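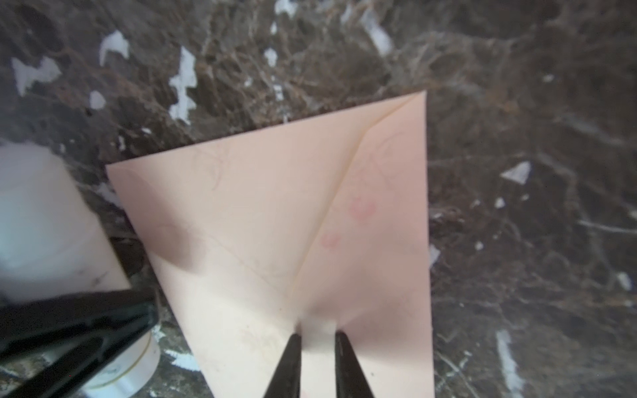
手紙部Bellamyの一月の打ち合わせ、議事録です。今回も書記はわたしで、いつもどおりおしゃべりごと書き留めていますので、決まったことだけ知りたい方は各項目の最後の「決まったこと」だけ拾ってくださいね。今回いちばん長くもめたのは、やっぱり折り方でした! 淡いピンクの紙に斜めの折り目を一本、角のところにもう一本短い折り目が枝みたいに入る、あの折り方です。あれを「かわいい」と思うか「折りそこねに見える」と思うかで、きれいに意見が割れました。わたしはかわいい派です(書記の特権で先に書いておきます)。うっすら赤っぽい丸い模様が折り目のそばに来るのもいいんですよねえ。そのへんは議題2でたっぷり。

出席は前回とほぼ同じ顔ぶれで、司会はYichen Longさん。遅れて来た人が二人、早く帰った人が一人。始まりは午後2時、終わりは午後5時ちょうどの予定でしたが、終わりのほうは守れていません。お茶は各自持参、お菓子は差し入れのおせんべい。紙の近くでおせんべいを食べるのはやめましょう、と前回決めたはずなのに、司会本人がいちばん先に袋を開けていました。

前回議事録の確認

Yichenさんが読み上げ。訂正がひとつ、「封筒の発注は済み」と書いたのはわたしの早とちりで、正しくは「封筒の見本を取り寄せ済み」でした。ごめんなさい。見本が届いたのと注文したのを同じ袋に入れて覚えていました。ほかは異議なし。「前回の議事録、おせんべいの話が長い」というご意見をいただきましたが、直しません。

議題1 手紙の机の壁と天板

まず机まわりの話から。春の「Hunow手紙まつり」に出す机ですね。壁の紙はピンクのヒョウ柄で行くと前々回に決まっていて、もう貼ってあるので、いまさら蒸し返すものでもないのですが、蒸し返されました。

「派手すぎて、肝心の便箋が目に入らないのでは」というのが反対側の言い分。たしかに、薄いピンクの地に濃いピンクの模様がわあっと散っているので、初めて見る人はまず壁を見ます。で、そのあと手元を見ると天板がこげ茶の大理石模様で、白い筋がぴゅうっと走っていて、こちらもなかなか主張が強い。わたしは正直、喫茶店のテーブルみたいで大好きなんですけど、「落ち着いて手紙を書く机」という当初の紹介文とはだいぶ離れました。紹介文のほうを変えませんか、と言ったら、意外とみんなうなずいてくれました。

Yichenさんの意見は、壁が派手なら上に置くものは色を絞ろう、というもの。ピンクと白とベージュまで。天板が濃いから白いものを置くとよく目立つし、文房具を探して手がうろうろしないで済む。これはわたしも大賛成で、前に使っていた白木の会議机だと、白いのりがすぐ行方不明になっていたんです(あれ、何本なくしたんだろう)。

模様については、ハートに見えるという人と、ヒョウはヒョウだという人がいて、五分くらいその話をしました。ハートっぽい形のところもある、で手打ち。紹介文には「ピンクのヒョウ柄の壁」とだけ書きます。ハートと書いてしまうと、ハート柄を楽しみに来た人ががっかりするかもしれない、とのことです。優しい。

壁紙の継ぎ目の話も少し。右の壁と奥の壁の境目が気になる、角の銀色の柱で隠れるから平気、いや座る高さによっては見える、と三人が順番に椅子に座って確認しました。座高の違う三人がいて助かりました。結論は「気にならない」。

決まったこと。壁も天板も今のまま。紹介文から「落ち着いた」を削る。机に置くものはピンク、白、ベージュを中心にそろえる。

議題2 便箋の折り方

さて本題です。お客さんに書いてもらった便箋を封筒に入れる前に、こちらで折り方をひとつ案内することになっています。候補は三つ出ました。

ひとつめ、ふつうの三つ折り。文句のつけようがないけれど、家でもできる。ふたつめ、四つ折り。子どもさんには楽。でも厚みが出るので、封筒がぷっくりします。みっつめが、最初に書いた斜めの折りです。

斜め折りはPronumさん(いつもの紙屋さんです)から分けてもらった薄い色の紙で試しました。灰色の細い曲線が散っている紙で、遠目には無地、近くで見ると糸くずみたいな線がうっすら見えるあれです。「汚れかと思った」という声もありましたが、Pronumさんの見本帳ではいちばん人気なんだそうで、そう聞いたとたんに全員が「言われてみれば上品」と言い出しました。調子がいいですね、わたしたち。

折り目が山になるか谷になるかで印象がずいぶん違うという指摘があり、ここから話が止まらなくなりました。山にすると片側に光が当たって、反対側がすこし濃く見える。同じ紙なのに二色に見えるんです。これは実際に折って机に置いてみるとすぐわかるので、まだの方はぜひ家でやってみてください。チラシの裏でもできます。

反対意見も書いておきます。
・まっすぐ折るより時間がかかる。
・やり直すと筋が二本残って、目立つ。
・つまむ場所が悪いと、そこにしわが寄る。
・説明がむずかしい。「右上の角から下に向かって」と言っても、紙の向きが人によって違う。

最後のはほんとうにそうで、向かい合わせで説明したら、相手の右上とわたしの右上が逆になり、ふたりで別々のものを作ってしまいました。隣に座って同じ向きで教えるのがよさそう。左利きの方への案内はまた別に考えます(左利きの部員から、「逆でいいです、慣れてます」との発言あり。でも考えます!)。

しわについては、端をぎゅっとつまむから寄るのであって、紙の下に指を入れずに上から押さえればいい、という人と、つまんだほうが折り目が決まるという人が最後まで譲らず。実演もしたのですが、ふたりともうまいのでどちらでもきれいに折れてしまい、参考になりませんでした。

Yichenさんがまとめて、三つ折りを基本にして、時間のある方には斜め折りも教える、という形に。かわいい派としては主役にしたかったのですが、当日の混みぐあいを考えるとしかたないですね。

決まったこと。案内の紙には三つ折りと斜め折りの両方をのせる。先に三つ折り。斜め折りは隣に座って教える。練習は各自、次回までに。

議題3 机に置く道具

つぎは道具です。机に実際に並べて、何が要る、何が要らない、をひとつずつ言い合いました。
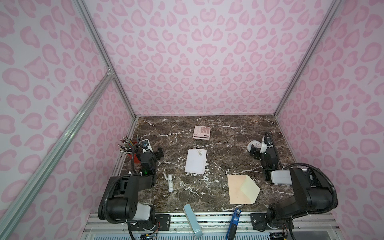
道具の並び。中央が白いメモ帳、右寄りがふたを開いたベージュの封筒、奥がピンクの電卓

まず電卓。「手紙の机に電卓、要ります?」という質問が当然出ました。要るんです、切手の計算に。遠くに出す人、重くなってしまった人、二通まとめて出したい人、その場で料金をたずねられるので、暗算が苦手なわたしが担当だと列が止まります。淡いピンクで、キーはもっと薄いピンク。壁と並ぶと保護色みたいになって、探すときにちょっと困るのでは、という心配もありましたが、下がこげ茶なので見失うことはなさそうです。置き場所はこのまま奥のほうで。手前だと便箋を広げるときに肘が当たります。

つぎ、白いメモ帳。右上の隅に小さな草花みたいな絵がうすく入っているのがいいですよね。下書き用に使ってもらいます。ここで「下書き用なら裏紙でいいのでは」という節約派の声。これには便箋派から猛反発がありまして、下書きが楽しい紙だと清書まで進む、裏紙だと下書きのまま帰ってしまう、と。去年の秋にやった会で、裏紙の下書きがたくさん机に残っていたのを覚えている人が多くて、メモ帳が勝ちました。一冊まるごと置くか、ばらして何枚か置くかは、一冊まるごと。めくる感じも楽しいから、だそうです。

のり。白いスティックのりです。以前は液体のりを使っていて、封筒のふたが波打つというので評判がよくなかった。スティックにしてからは苦情なし。ただ、ふたの閉め忘れが多い! これは部員にも言えることで、片づけのときにかちっと音がするまで閉めるように、と司会から強めのお願いがありました。わたしのほうを見ていた気がします。

封筒。ベージュで、三角のふたを開くと、ふたのほうが本体よりちょっと明るいクリーム色に見えるもの。見本がいくつか届いていたなかで、ピンクの便箋を入れて差が出るのはこれだろうと、ほぼ全員一致でした。白い封筒も人気でしたが、白だと宛名を書くときに緊張するという意見に、なぜか一同深くうなずいて却下。ベージュだと多少よれても味になります。

ふたは開いた状態で机に出しておくことにしました。閉じて積んでおくと、どちらが表か裏返して確かめる人が続出するんです。開いて置いておけば、そのまますっと入れてもらえる。

赤い透きとおったペン立て。色を絞ると言ったそばから赤です。議題1の決まりはどうなったんだという声が当然あがりまして、Yichenさんは「差し色」の一言で押し切りました。ずるい。でも実際、奥の左の角に赤があると、ペンを取りに行く手が迷わないんですよね。鉛筆とペンをいっしょに立ててあるので、抜くときに隣のものまでついてくることがあり、中身を減らそうという提案が出ました。減らすとしたら何を減らすかで、また好みの話になりそうだったので、これは道具係に一任。

白い電源タップの位置も話しました。ペン立ての隣にあるので、ペンを取る手がコードに引っかからないか、と。コードは奥の壁に沿わせて、手前には出さない。これはすぐ決まりました。すぐ決まる議題って気持ちがいいですね。

足りないものとして挙がったのは次のとおり。
・消しゴム(なぜいつも忘れるのか)
・はさみ、できれば先の丸いもの
・宛名用の下敷き
・切手をぬらすスポンジ
・書きまちがえた便箋を入れるところ

最後のは、中が見えない入れものがいいという話になりました。書きまちがえとはいえ手紙なので、人に読まれるのはいやですよね。持ち帰りたい人は持ち帰ってもらって、残ったぶんは読まずに処分。ここは全員まじめな顔で確認しました。

決まったこと。電卓、メモ帳、のり、封筒、ペン立ては採用。足りないものは次回までに道具係が用意。のりのふたは閉める。

議題4 カードと、その見せ方

便箋を書くほどではないけれど一言だけ、という方のために、カードも用意します。枚数は38枚。半端な数字ですが、紙を切ったら38枚とれた、という以上の理由はありません。「40にそろえられない?」と聞かれて、あと二枚のためにもう一枚大きな紙を切るのはもったいないので、このままです。

カードは机のまんなかに置いて、その場で書いてもらう。左右どちらに座っても手が届くようにする。ここまではすんなり。
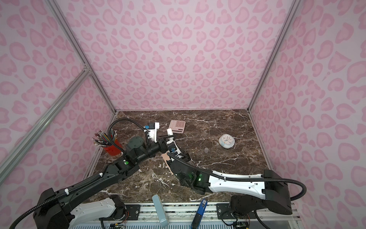
問題は、書いたカードをどうするかでした。持ち帰ってもらうのか、預かって後日投函するのか、壁に飾るのか。壁に飾る案はわたしが出しまして、ヒョウ柄の上に飾ったら何も読めないと言われて即座に消えました。そこは自分でも途中で気づいていました。

預かって投函する案は、夢があるんです。忘れたころに届く手紙、いいじゃないですか。ただ、住所を書いたものを何か月も預かるのは荷が重いという意見が強くて、わたしもそれには返す言葉がありませんでした。間をとって、その日のうちに近くのポストに入れに行くのはお手伝いする、ということに。最後の回収は午後5時にします。5時を過ぎたぶんはご本人に持って帰っていただきます。ポストまでの道が坂なので、行きたい人は手をあげてください(まだ誰もあげていません)。

カードの折りも話題になりました。二つ折りにするか、一枚のままか。一枚のままだと表に宛名、裏に一言で、はがきと同じになってしまう。二つ折りなら開く楽しみがある。でも、折ると角がずれる人がいる。「ずれてもいいじゃない」という人と「ずれるとずっと気になる」という人がいて、このあたりはもう性格の話ですね。わたしは気にならないほうで、Yichenさんは定規を出してくるほうです。今回はあらかじめ筋だけ入れておいて、折るのはお客さんにまかせることになりました。筋入れは手のあいている人で、次回の打ち合わせのあとに残ってやります。お菓子出ます。

あとひとつ、カードに使える言葉の見本を置くかどうか。「何を書けばいいかわからない」と言って帰ってしまう方が毎回いらっしゃるので、置きたい。でも見本があると全員それを写すんですよね。去年は「お元気ですか、わたしは元気です」が大流行しました。悪くないんですけど。

そこで、見本の文章のかわりに、問いかけを書いておくことにしました。その場で出た案を並べます。
・最近食べておいしかったものは?
・その人に借りっぱなしのものは?
・いま窓の外に何が見える?
・前に会ったとき、どこにいた?

借りっぱなしのもの、は全員が一瞬だまりました。心当たりがあるみたいです。わたしにもあります。文庫本です。

決まったこと。カードは38枚、まんなかに置く。筋だけ入れておく。問いかけは四つとも採用し、字のうまい人が書く(わたしではない人)。投函の手伝いは午後5時まで。

議題5 お金

ここは手短に。手元の残りは1,706円です。参加費は前回と同じで一人300円、これでメモ帳とのりと封筒の買い足しをまかないます。値上げの話は出ましたが、封筒一枚と便箋と切手なしで300円なら小学生でも出せる、ここは動かしたくない、ということで見送り。切手代は別に、実費でいただきます。

封筒の注文先は文具店のKedeoさん。見本を気前よく出してくださったし、急ぎのときに取りに行ける距離なのが大きいです。便箋はこれまでどおりPronumさんで。両方いっぺんに頼めたら楽なのになあとは毎回言っていますが、Kedeoさんの便箋は厚手で斜め折りに向かないし、Pronumさんは封筒を扱っていません。二か所まわるのは運動だと思うことにします。

消しゴムとはさみは家に余っているものを持ち寄り。1,706円はなるべくさわらず、カードの予備のために残しておきたいとのこと。差し入れのおせんべいを部費から出してはどうかという声は、笑い声にまぎれて聞こえなかったことにされました。

決まったこと。参加費300円はそのまま。封筒はKedeo、便箋はPronum。消しゴム、はさみは持ち寄り。

議題6 当日の机の片づけ

去年の反省から。お客さんが入れ替わるたびに誰かがさっと机を整えるはずが、話しこんでしまって、次の方が前の方の消しかすの上で書いていた、ということがありました。ありました、というか、話しこんでいたのはわたしです。

今年は順番を決めます。消しかすを払う、メモ帳の書いたページをめくって外す、のりのふたを確かめる、ペンを戻す、封筒を出す。この順番で一回やってみたところ、メモ帳を外すときに紙の切れ端が出て、また払うはめになりました。なので消しかすはいちばん最後に。やってみるものですね。

天板の白い筋と紙くずがまぎらわしいという話もありました。拭いたのに残っていると思って、二回も三回も同じところをこすっていた部員がいます。筋でした。横から見ると区別がつくそうです。

ブラシは小さいほうき型がほしいという希望あり。家にあるという人がひとり手をあげてくれたので、お借りします。借りっぱなしにしないこと!

決まったこと。片づけは、メモ帳、のり、ペン、封筒、消しかすの順。卓上ほうきを借りる。

その他

・案内の紙の下絵は次回に見せてもらいます。斜め折りの図は矢印だけでなく、紙をおさえる手も描いてほしいと要望が出ました。手を描くのはむずかしいので、描けたら、でいいそうです。
・「手紙を書く机」という名前を変えたいという提案。候補は「ヒョウの机」「ピンクの机」「よこ書きでもいい机」。決まらず。わたしは三番目が気になっています。
・紹介文の直しはわたしが引き受けました。「落ち着いた」を消すだけのはずが、消したら前後がおかしくなったので、まるごと書き直しています。三行です。三行なのに二日かかっています。
・ペン立ての中身について、道具係からさっそく報告。かすれたペンが混じっていないか、次回みんなで試し書きをしますので、いらない紙を持ってきてください。ここは裏紙で大丈夫です。
・Yichenさんから、議事録はもうすこし短くできませんか、とのこと。努力します。

次回までの宿題

全員:折り方の練習、消しゴムかはさみの持ち寄り
道具係:足りないものの用意、ペン立ての整理
Yichenさん:Kedeoさんへ封筒の注文、Pronumさんへ便箋の追加の相談
わたし:紹介文、この議事録の清書、文庫本の返却

次回も同じ部屋、午後2時からです。カードの筋入れで残れる方は定規を持ってきてください。長いほうの定規でお願いします。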